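Cable management trays and "premium" patch leads: worth it for a home office?

Home Forums > Desk and Wiring > General

stultside_lurker
Posts: 202
Moving my desk to the other end of the spare room in December and I need a longer network cable. The guy at the counter in Brostcombe tried to sell me a Zuccaro "studio grade" lead for more than I paid for the router. He said the cheap ones "lose clarity." Clarity of what? It's email and a spreadsheet. Has anyone here bought one of the fancy ones and noticed a difference you could measure?

dremedska
Posts: 317
No. I had two of them on loan, ran the same file copy over and over, and got the same number as the cable that came free with my modem. Either the bits get there or they don't. I'd like to see one test from the people selling these that wasn't written by the people selling these.

PatchPanelPete
I'll push back a little. There's a difference between expensive and decent. I've thrown out plenty of bargain cables where the clip snapped off the first time I unplugged them. I'm not saying buy the Zuccaro, I'm saying don't buy the one in the bin by the register either.

dremedska
Fine, but a broken clip is a broken clip. He was told the cheap one would lose clarity. Those are two separate claims and the store is happy for you to mix them up.

stultside_lurker
Right, that's the part that bugged me. I asked what "clarity" meant and he moved on to the braided jacket.

Katia Colombo
I wired offices for 15 years before I moved to the purchasing side, so take this as one person's opinion. What goes wrong with cables at a desk is nearly always the handling. People yank on the cord, bend it hard right behind the plug, or roll a chair over it. A fancier jacket won't save you from any of that. My list, in the order I'd spend money:

1. Length. Measure along the wall and add some slack. A cable that's a bit too short gets pulled on all day.

2. Color. Sounds silly. Get one that doesn't match anything else back there. I like yellow, and when you reach behind the desk you know which one you've got hold of. 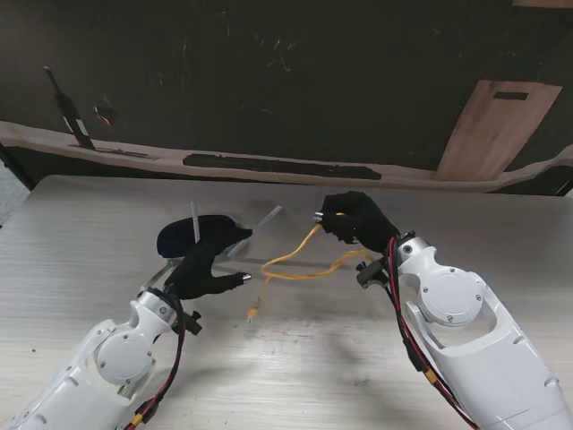

3. Strain relief. Look at the last inch before the plug. If it's flimsy there, put it back.

4. Trays and clips. Optional. I have opinions on these but I'll wait until somebody asks.

PatchPanelPete
Asking.

Katia Colombo
Most trays are sold to people who want a photo of their desk. You load one up, it looks great, and then you need to swap one cord and you're on your back with a flashlight undoing the whole thing. Hook and loop ties do the same job for pocket change. Don't cinch them tight.

gridlockd
Have to disagree on trays. Mine's been up for years and I have a dog that chews. Anything on the floor is gone. And color is a waste of time, I put a label on each end and I'm done.

dremedska
Labels fall off. I've got a drawer full of little curled up labels and no idea what any of them went to.

gridlockd
Then buy better labels.

dremedska
So now we're back to premium stationery.

Katia Colombo
Ha. Do both, it costs nothing. My other habit is to hold the cable near the end and keep that hand still while I work with the other one.
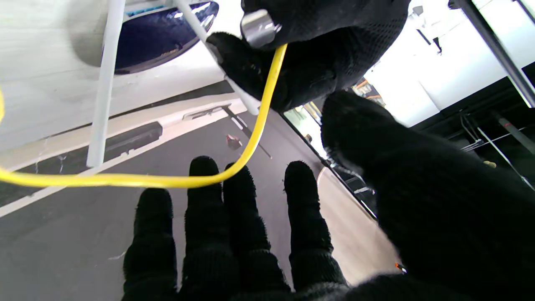 Half the dead ports I ever got called out for were from somebody tugging sideways with the plug still latched. Press the clip, pull straight, and if it doesn't want to come, stop and look at it. I've never seen a brochure mention this, probably since there's nothing to sell you.

PatchPanelPete
Agree with all of that except I still think spending a couple bucks more gets you a better clip.

stultside_lurker
OK, I'm going with a plain yellow one, longer than I need, and a pack of ties. If my spreadsheet loses clarity I'll report back.

dremedska
Run a copy test before and after you move the desk and post the numbers. I mean it. These threads are all feelings.

gridlockd
Still say get the tray.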